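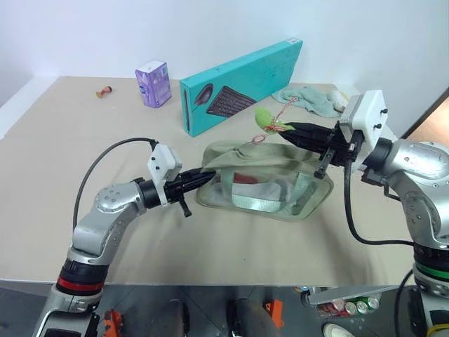 Photo: Vasanthi Kanagaratnam

Clear-fronted bags for the luggage tag and small things shelf

The lending room at Lerton has started moving its small items out of cardboard boxes and into zipped bags with a see-through front. Members who came in during the past fortnight will have noticed the change on the left-hand shelves. The sage-green bags are for travel and outdoor bits, and other colours will follow for sewing, kitchen and children's things.

The boxes had been in use since the room opened. They stacked well but the lids split, and people had to lift down two or three to find what they wanted. Things went back in the wrong box, and cords came loose from whatever they belonged to. At the last stock check we had 1,032 small items on the list and a fair number of them were on the shelf somewhere, only not where the list said.

With the new bags the contents can be seen through the front panel, so there is less need to open anything until you have found the right one. The top is soft and folds over a little when the bag is not full. Please close the zip all the way before putting a bag back. Several have been returned half open, and small things drop down behind the shelf, where they are awkward to reach.

A few points on packing.

Anything with a cord should have the cord wound round it before it goes in. Wind it fairly loosely and leave the loop free at the end, so that the next person can find it. Knots are a nuisance and we have spent whole evenings picking them out.

Flat things go at the back and bulky things at the front. Heavy items such as tent pegs and mallets stay in the wooden crate under the window.

Each bag will have a card inside with the list of what belongs there. If something is missing when you borrow it, write it on the card and tell whoever is at the desk. You will not be charged for it. If you find something that belongs in another bag, leave it in the tray by the door and we will sort it out.

Do not put damp things away. Waterproof covers and picnic rugs should be dried at home first. One of the Barua rugs came back wet in a bag and had to be thrown out, and we have only four left.

The bags came from Bralline, who let us have them at the trade price after Vasanthi Kanagaratnam rang to ask. They wipe clean with a cloth and warm soapy water. We have been told not to put them in a washing machine, as the clear panel goes cloudy.

Packing is being done on the long table in the back room, a shelf at a time. Travel is nearly finished. Sewing is next and will take longer, as the buttons and ribbons have to be sorted before they are packed. The sewing shelf will be closed while this is going on, but if you need something from it, ask and we will look it out for you. Kitchen will be left until September.

The old boxes are free to anyone who wants them. They are stacked in the passage on the Warnow Street side and anything left at the end of the month will go for recycling.

Borrowing limits are the same as before. Each household may have five small items out at once, and a bag counts as one item however much is in it. Loans are for two weeks and can be renewed by phone or at the desk.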